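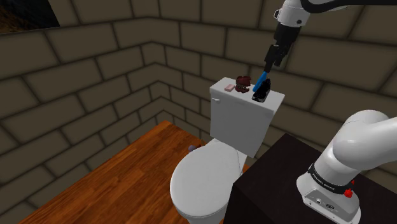 2022-04-02. Restroom reset task, simulation side, continued from the February entries. The Dundetti contract asks for the shelf and tank-top portion of the housekeeping round to be handled by an arm, with the floor, the bowl and the linen remaining with the attendants. The current scene sets three small items along the tank lid, with the soap at the far left, and the arm approaches from above with the blue handle held near its upper end. The grip near the end of the handle is retained for now. It keeps the fingers clear of the lid, but it leaves a long lever below the gripper, and any contact at the low end will turn the handle in the fingers. A lower grip is to be tried in the next set.

Scene settings: stone wall and plank floor left as they came with the Jirkance room pack. The texture has no bearing on the grasp. Cabinet position is unchanged. Note for whoever edits the layout next: the cabinet hides one side of the bowl from this viewpoint, and a second view is required before anything is placed on that side.

Run log to the end of last month: 3,691 episodes stored, of which 1,502 carry complete labels. The remainder are to be labeled before the scene is altered again. Episodes in which the handle touches a neighboring item are to be marked as contact, including those in which the item does not move. Earlier labels were inconsistent on this point and should be reviewed.

Workplace side. Sơn Phí met with the attendants at the Lâm guesthouse, 14 in all, across both shifts. The notes are filed with the contract papers. Points that affect our work:

The attendants do not regard the tank top as a separate job. They clear it while waiting for the cleaner to stand in the bowl. If the arm takes over the tank top, that waiting time is still there, and the schedule drafted by Dundetti counts it as saved. Sơn has asked that the schedule be corrected before it is shown to staff.

Guest belongings are the main concern. An attendant who finds a toothbrush on the tank decides whether it was left behind or is still in use, and answers for that decision. The attendants asked who answers for it when the arm has moved the item. We have no position on this. Proposed wording for the procedure: the arm does not discard; it sets items in one agreed place, and an attendant makes the decision. To be confirmed with Dundetti in writing.

Training time was given in the draft as 8 hours per person. It was not stated whether these hours are paid. Returned to Dundetti with a request for a plain answer.

One of the senior attendants asked to see the simulated runs before any equipment is brought on site. Agreed. Failed runs are to be included in the selection.

Open items. Lower grip on the handle. Wider spacing between the dark item and the black one on the lid, as a comparison set only; the close spacing stays as the standard case. Sistisent license for the labeling tool needs renewal, request submitted. Contact labels to be reviewed by Sơn and one other person, working separately.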